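The Release That Never Came

The fault in cell two at Ankrah was logged on a Tuesday in May as a missed release. The arm had moved an item to its destination, reported the fingers open, and begun to retract with the item still in its grip. The safety stop did not trip. As far as the controller knew, the hand was empty.

Jolán Jakab, who maintains the cell, started with the wrist view. Scuffs on the white top had misled the vision software before, and she wanted them ruled out first.

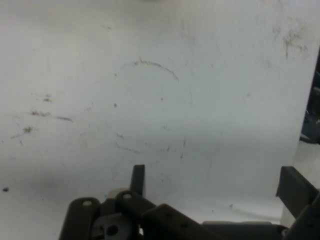

Wrist view over the tabletop, with a faint broken circle and several patches of grime.

The marks were harmless. Replayed with vision disabled, the same motion failed again after 169 cycles. That left the gripper and its signal path. Cables run the length of the arm, then hang in long curves to the table, and Jakab suspected an intermittent contact that opened only in certain poses.
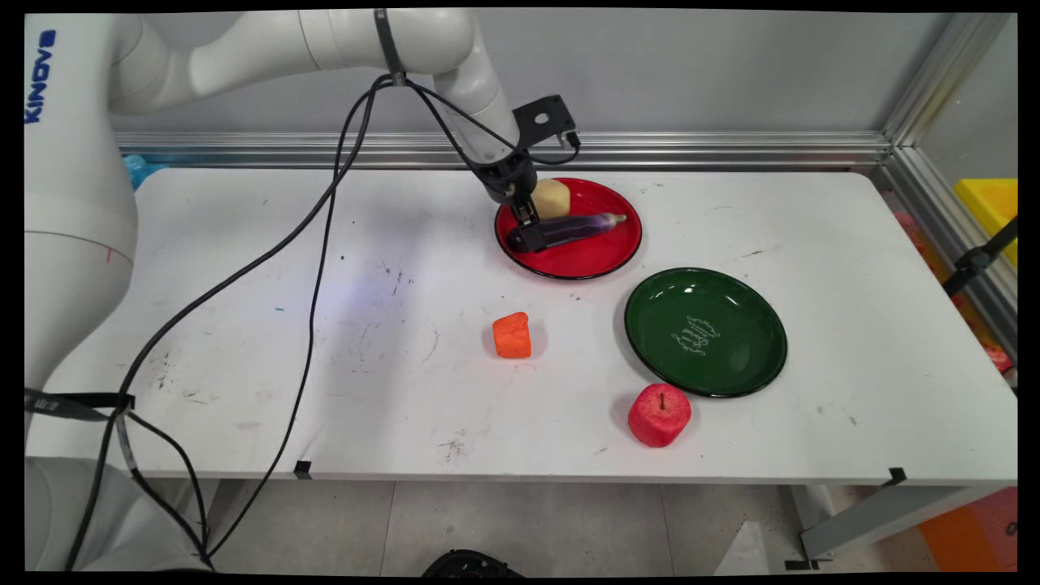
A stale reading

Logging at the connector confirmed it. Contact dropped for up to 393 milliseconds — long enough to lose the open command. The Clivent driver made matters worse. With no fresh finger position, it returned the commanded value as though it had been measured.

Jakab replaced the connector and added a strain relief. The driver now rejects any position older than 77 milliseconds and holds the arm in place. Retraction also requires a change in finger position after the open command.
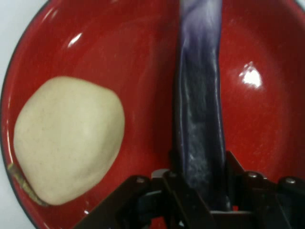 Fingers closed on a long, dark purple item over the red dish.

The revised driver is running in cell two. Cell one still has the old version, and its arm is limited to reduced speed until the update is installed.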